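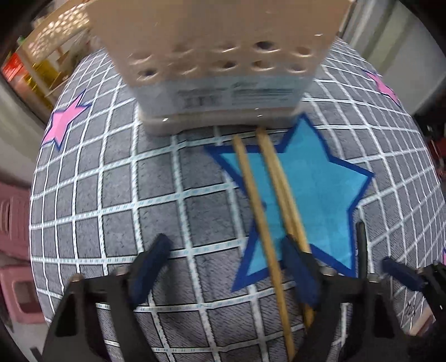 Long, thin objects have always been awkward for home robots. A program called Bema, run out of the Titgate lab, has spent the better part of a year on them, and its method starts with people using hand-held grippers in ordinary homes. The pads are blue, the fingers are black, and a job can be as small as dealing with two wooden sticks lying across a printed star. A camera on the tool records each attempt from close to the fingertips, and the recordings become training material for a robot arm that has never been in the house.

The team collected more than 1,000 demonstrations for its utensil task. Of those, 300 were held back for checking the model's predictions and never used in training.
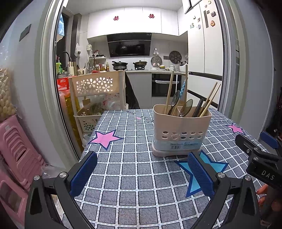

Why collect in real homes instead of a lab? Lab benches look too much alike, and a model trained on them tends to fail when the background changes.

To test that idea, the researchers trained two versions of the same model. One saw recordings from a single lab bench. The other saw the same number of recordings spread over 4 homes. On a bench neither had seen, the second version finished the task far more often, although it was slower to close its grip. 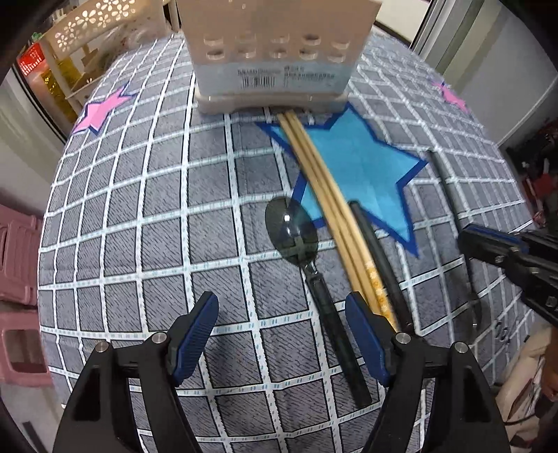
The slowness came mostly from hesitation just before contact. A later version, finished in June, plans 5 short movements at a time and commits to them before looking again, which removed much of the delay. Handles lying against one another are still a weak point, and the model sometimes closes on two when it wants one. The group plans to add force readings at the pads next.

Related stories
Surdu opens its warehouse arm to outside researchers
Endberg trials a quieter wrist motor
What a robot learns from a messy drawer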